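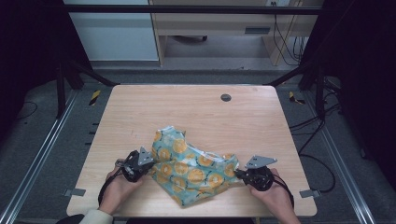 Search this site Enter keywords Go

Temby opens second round of household chore trials

12 September 2024

Temby has opened the second round of its study on whether machines can take over common household chores. Work in this round is limited to cloth: spreading, folding and stacking small items on a table.

In the first round, people using hand-held grippers completed 3,894 folds. The Flirkeno control program, trained on those recordings, then attempted the same work on a two-armed machine supplied by Lombardi. It met the folding standard in 2 of every 3 attempts when the cloth started flat. Results were much lower when the cloth started in a heap, and the machine was slower than a person in every test.

Temby has set a target of 80 percent for crumpled cloth before shop-floor trials are considered. The company does not regard the present system as ready for use in homes or laundries.

Ikus will review the results independently. A report will be issued when the round closes.

Contact | Copyright 2024 Temby. All rights reserved. | Back to top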